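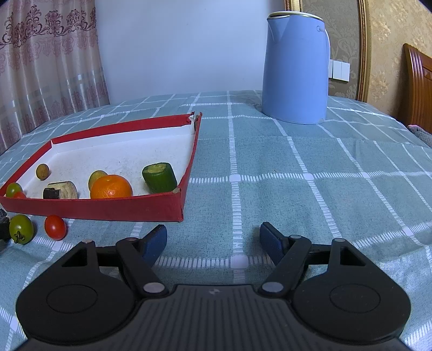

Red lid, open side up, torn at the far right corner.

December 30, 2023

Paste day. Batch 5 of the wheat starch, cooked slower than batch 4, which had the body of soup and the grip of a handshake from a bank. 300 g water, starch soaked overnight, stirred until my arm filed a complaint. Went glassy, then stiff. Sieved twice. The second sieving caught one lump and most of my optimism.

Brushed out strips on gray board: Stamberg paper on the left, the thin Takács on the right. Stamberg lay down flat and stayed there. Takács cockled the minute it met moisture, same as in May, when Dario blamed the radiator. Radiator is off today. Dario has been informed.

Pull test after lunch. Stamberg strip 3 held 446 g on the hook before the edge lifted. Takács strip 3 let go while I was still writing down the number of the strip. Italo thinks grain direction. I checked, and two of the Takács strips were cut across the grain, by me, so that column of the table is now decorative. Recut Tuesday. 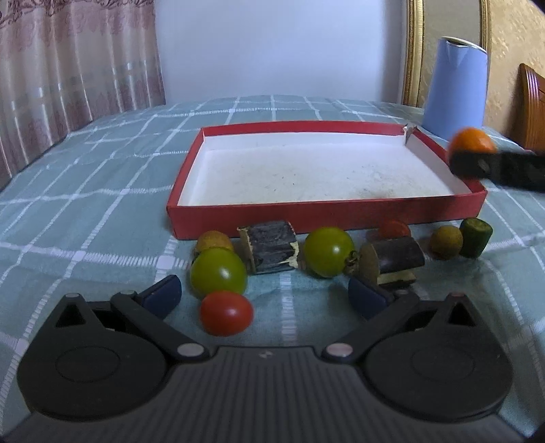
Lid interior: fine dark specks, a gray smudge toward the front.

On corners: the turn-in wants more overlap than Morena's template gives it. She made the template for cloth, and cloth forgives. Paper over a sharp board edge wears through there first. Try softening the edge with the bone folder before covering, and a narrow strip of the Stamberg under the joint. Percy's method (more glue) remains under review.

Left in the press overnight: four corners, two with the strip, two without. Labels are in pencil this time.

Agata wants a figure for what the Plodasberg order would cost in starch if we go up to 1,000 boxes. Told her I'd look at it when a single corner survives me.

To do: new sieve, recut Takács, find out who has the good brush.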